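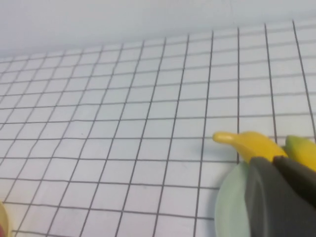 Play food sorter and table helper wanted, Haverford Toy Library

We're looking for a friendly, patient person to join us for two mornings a week from April, looking after the play food side of our toy library. If you have ever spent a happy hour putting a pretend greengrocer's back in order after the children have gone home, you may well be the person we've been hoping for!

The library opened in 2010 and lends toys to families across Haverford and out as far as Sulport. Play food is what goes out most (bananas and tomatoes above all, for reasons known only to the under-fives) and it does come back in rather a muddle. We now have 314 pieces on the books and over 200 families borrowing, so it has grown into a proper job of its own.

Most of your morning would be spent at the sorting table. We use a white top marked out in squares, which makes it easy to lay a set out and see what's missing before it goes back in its bag. You would wipe each piece down, look it over for cracks and sharp seams, match it to its card and put aside anything that needs replacing.
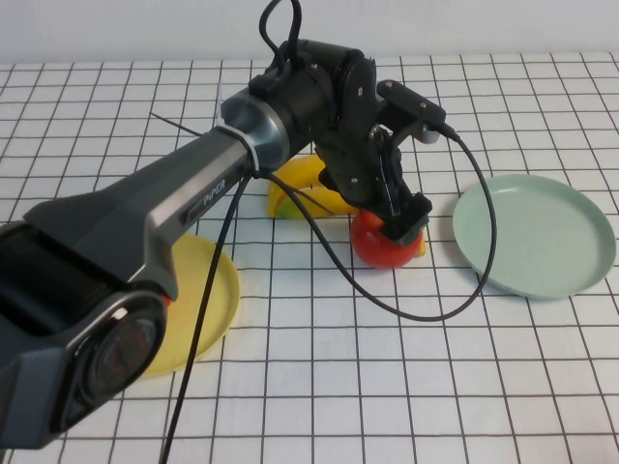
Round things roll, so a steady hand and a bit of good humour are both welcome. You'd also make up the themed bags for the coming week — fruit bowl, picnic, market stall and so on — and now and then help a parent choose something at the counter, though Gleice Peixoto looks after most of the lending and will always be close by.

You don't need any qualifications. We'd like you to be tidy, comfortable standing for part of the morning (there is a good stool as well) and kind to small people who would rather not give the pineapple back. Experience in a nursery, a shop or a busy family kitchen would all be useful, and we'll happily show you the card system, which looks far worse than it is.

Mornings run from half past nine until half past twelve, and the post is paid hourly. Tea and biscuits are provided.

To apply, please write a few lines about yourself to Beryl Birkett at the library desk, or pop in for a chat any morning we're open. Do tell us which mornings suit you best.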